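Home Browse Current Issue Archive For Authors Search

0 comments 5 shares

4. The Sorting Workcell

4.1 Task and layout

The student project ran for one semester in a second-year automation course. Each team wrote a controller for a single robot arm that had to take small returned goods from a fixture and put each one in the correct bin. All of the work reported in this section was done in simulation. The course used Vestent, a simulator built for teaching, and a shared cell model called Zein that every team loaded without changes. Teams could edit the motion and decision code but not the position of any object in the cell.

The bins are labeled GENERAL, RECYCLE and RETURNS. They stand in one row and touch each other, which was a choice made by the course staff in October after the first trial group had finished. In the earlier version of the model there was a wide gap between bins, and a team could pass the placement test with a large error in the final position. With the gaps removed, an error to one side is more likely to put the item in the wrong bin, and the scoring script records it as a sorting fault.
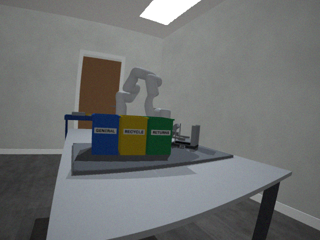

Teams were told to treat the bin row as one obstacle when planning. The arm is mounted on the far side of the row from the default viewpoint, so a straight move between the fixture and the blue bin can bring the lower part of the tool close to the bin rims. Most first attempts failed for this reason. The usual repair was to add a raised waypoint over the yellow bin and to pass through it on every transfer, including transfers that did not need it. This cost time but made the code easier to check, and we did not mark teams down for it.

4.2 Controller structure

Each controller had 5 states: wait, approach, pick, transfer and place. The state names were fixed so that logs from different teams could be compared. The item class was supplied by the simulator as a text string. Vision was left out on purpose. In the year before, teams had spent most of their hours on image thresholds and very few on motion, and the final reports had little to say about planning.

The logging tool, Skulex, wrote one line for each change of state along with the joint angles at that moment. Teams submitted these logs with their code. Where a log ended early, the run was repeated once by the course staff on the lab machine, and the second log was used.

4.3 Test procedure

A full test was 120 items presented one at a time in a random order. The order was set by a seed that the teams did not have in advance. Before the full test, teams could run as many short practice tests as they wanted. The Vernilow team ran 1145 practice items over the semester, and its members reported that the first 1000 were spent almost entirely on the transfer state.
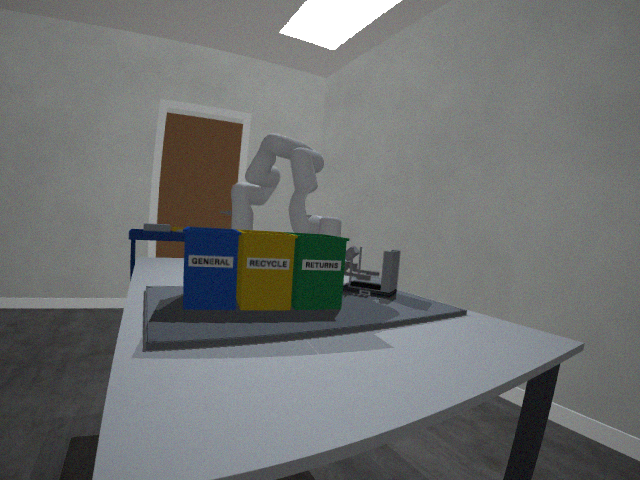 Figure 3. Simulated sorting cell with the arm in an arched pose behind the bin row. The fixture is to the right of the RETURNS bin.

A placement was scored as correct when the item came to rest inside the bin that matched its class. Contact with a rim was logged but carried no penalty if the item then fell into the correct bin. Contact between the arm and any bin ended the run. We considered allowing a restart after contact, as Gholamreza Vahidi had suggested when he reviewed the course plan, and decided against it for the graded test. Restarts were allowed in practice.

Run time was recorded but not graded. Several teams asked for it to be included, and their requests are discussed with the survey results in Section 6.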